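How I Set Up a Phone Check-In Rota for Our Older Neighbors

Wednesday, February 22, 2023
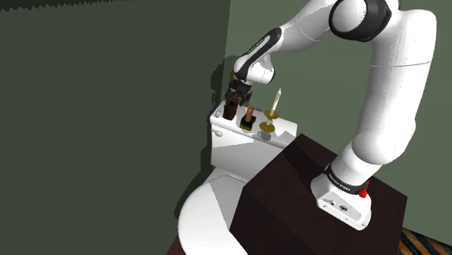
A white arm holding a small brown block at the toilet tank.

I've been running the friendly-call list at Istness for a while now, and people keep emailing to ask how to start one on their own street. So I'm finally writing it down (sorry to everyone who got my one-line replies!).

Start small. We began with seven people who wanted a call and two of us making them, and that was plenty for the first months. I asked at the pharmacy, I asked at church, and I left cards at the Gkikas bakery with my number on them.

Before you call anyone, have a sit-down visit. Bring a one-page form and fill it in together:

Name and what they like to be called
Best time of day to ring
An emergency contact, plus a backup
Who has a spare key
Hearing or memory issues the caller should know about

Then match people up. Don't overthink it! Kosmas Koutsoukos wanted to talk about tomatoes, so he got our one gardener, and they still run over time every single call.

Write your no-answer plan next. Ours goes like this: ring once, wait half an hour, ring again, then call the emergency contact. If you can't reach them either, ask the local police for a welfare check. Tell the person about this plan at the visit, so a knock on the door doesn't scare them.

For the log I use a plain notebook with the date, the caller and a few words. Keep medical stuff out of it, and never write down bank details, even if somebody offers them.

Costs are tiny. We spent about $200 in the first year, mostly on printing and a cheap cell phone so callers didn't have to give out their own numbers.

Check the list again every July, when half your callers go on vacation and you'll need stand-ins. The Zudberg group trades callers with us that month, and I'm happy to put you in touch with them.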